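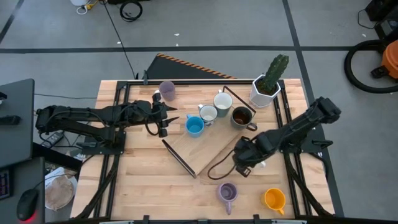
Seal strength of padded paper mailers after damp storage

Project report, Rakiya Olatunji
Supervisor: Johannes Steyn

1. Background

Padded paper mailers are sold as a replacement for bubble-lined envelopes. The padding is either shredded paper or an embossed inner sheet, and the flap is closed with a peel-and-seal strip. Small sellers tend to keep them in garages and sheds, where the air is damp for much of the year. The aim of the project was to find out how far damp storage weakens the flap seal, and whether the type of padding makes any difference.

2. Materials

Two mailers were compared. The Gramard has shredded paper padding and a hot-melt strip 12 mm wide. The Jincombe has an embossed inner sheet and a strip of the same width, but the outer paper is coated on the flap side. Both were bought from a trade counter in Rirkevton in February. A total of 286 mailers were used. Any with a creased flap were set aside before testing and are not in that figure.

3. Method

Half of each type was kept in a dry cupboard and half in a closed cabinet over a tray of salt solution. After storage the mailers were sealed by hand with a 2 kg roller, two passes each, and left overnight under a board. A strip 25 mm wide was cut across each flap and pulled apart on the bench tester. The peak load was recorded, along with the way the seal failed (paper tear or clean peel).

4. Results

Loads are given as a percentage of the dry Gramard mean, which is set at 100.

Gramard, dry: 100
Gramard, damp: 57
Jincombe, dry: 123
Jincombe, damp: no mean given, see below

Dry samples of both types failed mostly by paper tear. Damp Gramard samples failed mostly by clean peel. The damp Jincombe results fell into two groups depending on which carton the mailer came from, and a single mean would be misleading. The cartons carried different batch codes.

5. Discussion

The fall in the Gramard seal is large enough to matter for heavy contents. The padding itself took up water, and this may have reached the flap through the fold. The test does not separate that effect from damp in the outer paper. Cutting the padding away before storage would do so, and the Mathebula cabinet has room for a further set.

Roller pressure was not measured. The same person sealed all the samples.

Shares: 6
Comments (3)

Piet: Was the release liner left on during storage? It would change how you read the clean peels.

R. Olatunji: Yes, left on until sealing. I will add it to section 3.

boxroom_jen: We use the shredded type and the flaps do lift in winter. We tape them now.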